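Clidley Gallery of Small Food on Large Furniture

Plate 1: Lunch, with tape 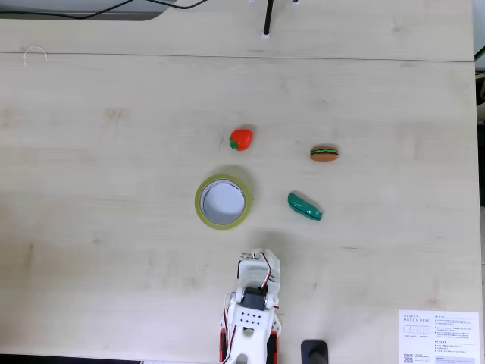
TABLETOPS / FRUIT, MEAT, PICKLED, STATIONERY

Posted Mon 9 March by Hélder Macedo

A strawberry, a hamburger and a pickle, served on pale wood with a roll of tape. Portions are modest. The furniture is not.

Welcome to the first plate in the new gallery. The old one lived on a hosting service that closed in June, taking with it my 318 captions and what I would call a body of work. My sister would call it "the sandwich website." I had the pictures on a drive and the captions nowhere, so everything is going back up at whatever speed I can be rude about it. Plates get added at the bottom. Click for the large version, in which the food is still small.

On the strawberry

I have owned a great many toy strawberries and have opinions. They are the hardest of the fruits to get wrong and people still manage it. Give it a taper and a leafy green cap, make it red, go home. This one follows the rules, and it's glossy, which I used to mark down for until I noticed that I also mark down real strawberries for being dull.

Yüksel, the shop where I spent most of my twenties' disposable income, kept its fruit in drawers by color, so that strawberries shared with tomatoes, cherries and one fire engine. I have never found a better system. I've tried sorting by season, which falls apart as soon as you own a donut.

On the hamburger

Bun, lettuce, patty, bun. A purist's burger! Regular visitors will remember the Great Sesame Argument from the old guestbook, which ran to 600 messages and ended two friendships that I know of. I am keeping the comments closed on this plate for that reason.

For those who collect: check the lettuce first. On cheap burgers it's a stripe of paint that wanders onto the meat. A proper lettuce has a layer to itself, as you get here. I can't tell you who made this one. I've been asked whether it's a Jeltine, and I would love it to be, but Jeltine put their name on the underside of the bottom bun and a bottom bun, by its nature, faces down.

On the pickle

Lying at a slant, green, with a tip that goes off toward teal. I don't know what a cucumber has to be put through to go teal. I've left this in the Pickled category, though a letter could be written on behalf of the plain cucumber, and going by past experience three will be.

The pickle lies below the burger, with the strawberry up and to the left of both, and I choose to read that as menu planning. Had it been up to me I'd have put it on the burger. There's no room on the burger. Toy food is always finished before you get to it.

On the tape

Strictly speaking you can't eat it. The gallery rules (see below) allow one guest item per plate, and a roll of yellow-green tape on a white cardboard core is a very good guest. It's round and see-through at the rim, and it makes a decent pineapple ring if you take your glasses off. It also throws the nicest shadow on the table.

I went through a phase of using tape as crockery. A wide roll on its side will hold a toy egg upright, and a narrow one holds a toy olive, if you can find a toy olive for less than the price of dinner. Stuvus used to sell them in jars. Those jars now go for sums I won't print where my sister can see them.

On the wood

Pale, birchy, in two panels with a straight seam across the top part, a few knots, and one small brown mark over on the left that I spent some time trying to wipe off my screen. I like a light table for red and green food. Dark wood makes everything look like the last hour of a wedding.

The printed sheet in the corner is headed DESKER MOTION DESK, with fine print in Korean and a QR code. I don't read Korean and I've decided it's the wine list.

House rules for sending in plates

Small food, large furniture. One guest item. No real food, however small: we had a blueberry once and it caused feeling. Keep the file at least 800 across or I'll assume you took it with a potato, and potatoes have their own category. If you'd like a caption that is kind to you, say so in the email and I will see what I have left.

Plates are filed by surface first and by menu second. If yours seems to be missing, look under Ironing Boards, where I put things when I'm tired.

Still wanted

Any toy food on a piano. Any toy food on a church pew, with permission. A second burger with its own lettuce, for company. The Jeltine artichoke, even with leaves gone. I've been looking for that artichoke through three jobs and a move, and the last one I saw had a price tag of 2,000 and a chip in it.

Plate 2 goes up when I've found the caption, or written it again. It is a fried egg on a wardrobe.

Categories: Tabletops, Shelves, Ironing Boards, Potatoes, Disputed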